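Software for Hand-Held Gripper Data
Handout 4: clocks, poses and what the policy gets to see
January 2019

A log from Danitz holds several streams, and no two of them agree on the time. Each camera stamps its own pictures, the finger-width sensor stamps its own readings, and both believe they are right. Before anything else, put them all on one clock. A lag of 300 milliseconds is enough to teach a policy that cloth folds itself and the fingers close afterwards out of politeness. 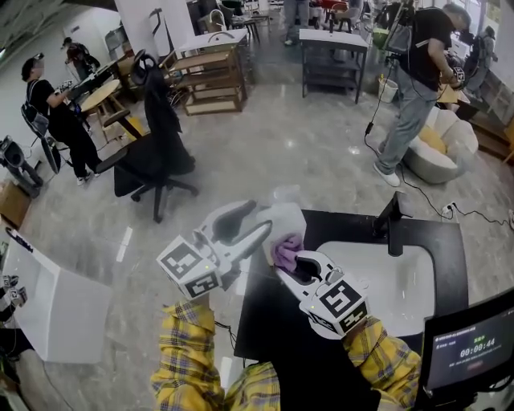
Someone at the back objected that the learner ought to cope with a fixed lag by itself, given enough data. It will, if the lag is fixed. Ours drifts, and a network that has learned last August's delay is loyal to it.

Poses come next. Jestance finds the square markers, works out where each gripper is relative to the other, and drops any pose it doubts. Cloth is where it earns its keep, as cloth enjoys getting in front of markers. Fill short gaps by interpolation and throw long ones away. Anything over 3 missing poses in a row counts as long. 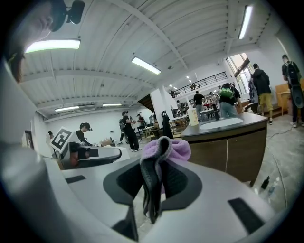
Interpolate position and rotation separately, and use quaternions for the rotation. Every year a group averages Euler angles and submits a wrist that spins like a ceiling fan.

For the exercise, run Killa on the raw log, then on the cleaned one, and plot both. Hand in the plots and your script. Screenshots of the script will be marked as art.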